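Finding a door handle with the wrist camera: a step-by-step setup

Posted in January, updated for Fedska 2

In the first part of this tutorial we installed Fedska and made the arm move to a fixed pose. If you did not do that part, please do it first, as I use the same folder names here. In this part we make the arm look for a lever handle on a closed door, and we plan a path to a point in front of it. We do not turn the handle yet. That is part three.

I work on a two-armed robot with a camera at the wrist, but most of the steps are the same for one arm. You need the wrist camera calibrated to the hand. If the calibration is old, repeat it. I lost a whole afternoon once to a camera bracket which had moved a little after a small crash, and I was looking for the mistake in the planner.

What you need

Fedska with the perception add-on
The Gristiretti planner, any version which reads the mask file
A closed door with a lever handle
A printed calibration board
A person near the emergency stop

Step 1. Start the camera node

Open a terminal in the project folder and start the camera with

fedska camera start --source wrist_left --rate 30

Wait until the terminal says "stream ready". Then check the exposure. Automatic exposure is the default, and it is fine for a painted door in an office. For varnished wood or polished stone I turn it off and set it by hand:

fedska camera set --auto_exposure off --gain 38

The number 38 is good for my room in the evening with the ceiling lights on. You will need another one. Look at the metal of the handle in the preview. If it is only a white spot without shape, the gain is too high and the detector will give you a box which jumps from one moment to the next.

Step 2. Make the mask for the gripper

A wrist camera always sees a part of its own hand. If we do not tell the software about this, the fingers become obstacles and the planner refuses every path, with the message "start state in collision". Many people write to me about this message.

Open the fingers fully, point the hand at a plain wall and run

fedska mask record --name left_open

Move the wrist slowly in a small circle until the bar is full. Do the same with the fingers closed and save it as left_closed. The tool keeps only the pixels which stay the same during the motion. After this, open the mask in the viewer and look at the fingertips. They are often missing at the ends, especially when they are black and the wall behind is dark. You can grow the mask by a few pixels:

fedska mask grow --name left_open --pixels 6

Do not grow it too much. If the handle goes behind the mask during the approach, you lose it.

Step 3. Add the second arm

This step is only for two-armed robots. The other arm is not fixed in the view, so a recorded mask does not help. Fedska can draw it from the robot model and the joint angles. In the file perception.yaml set

self_filter: model
self_filter_arms: [left, right]
self_filter_padding: 0.02

The padding is in metres. The model knows the arm, but it does not know what the arm is holding. For a soft object, such as a cloth or a towel, I add a box to the held hand by hand:

held_object:
 arm: right
 shape: box
 soft: true

With "soft: true" the planner keeps a distance from the box with the left arm, but it does not stop if the box touches the wall or the furniture. Before I found this option, I made the box smaller and smaller until the planner was satisfied, and this was a bad idea.

Step 4. Run the handle detector

The detector comes from the Arumugam model set. Download the small version first. It is quick enough on a laptop and you will see quickly if your camera settings are wrong.

fedska detect --model arumugam_handle_s --mask left_open

Put the hand in front of the door, with the handle a little above the fingertips in the picture. You should get one box around the handle and a line along the lever. Check these points in the preview:

The line follows the lever and does not follow the backplate.
The free end of the line is at the free end of the lever.
The box is stable for 100 images in a row.

The second point is important for part three. A lever is pushed down near its free end, and if the two ends are exchanged the hand will push beside the pivot with a lot of force and little result. 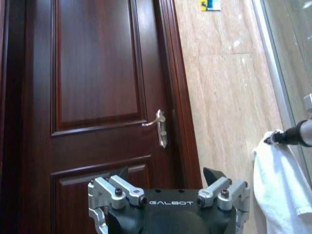

Step 5. Find the plane of the door

The detector gives a place in the picture, but the planner needs a direction to come from. We take this direction from the flat surface of the door.

fedska plane fit --region door --max_iterations 600

A door with panels is not one flat surface. The raised edges and the inner part of each panel have different depths, and the fit can choose the wrong one. Set "prefer: nearest" in the file if this happens. Also be careful with polished stone and glass beside the door. A depth camera can see a reflection as a hole in the wall. I draw the region by hand, from one side of the door to the casing, and leave everything after the casing outside. Saranya Joseph from our Minthorpe group showed me that the region can be saved with the map, so it is a job for one time only.

Step 6. Plan to the point before the handle

Now send the result to Gristiretti:

gristiretti plan --target handle --offset 0.10 --speed slow

The offset keeps the fingertips ten centimetres away from the lever. Look at the path in the viewer before you press "execute" - look at the elbow too, because the camera does not see it. On my machine the plan is ready in 462 milliseconds. If yours takes several seconds, the self filter is probably sending too many points, and you should reduce the cloud with "voxel: 0.01".

Common errors

"No target in view": the handle is behind the mask. Move the hand down a little and try again.

"Plane not stable": the region is too small, or it contains glass.

"Mask does not match finger state": you loaded left_closed with open fingers. The name must be changed in both files.

In part three we close the loop and push the lever down with a force limit. Please have a force reading from the wrist ready before you start it.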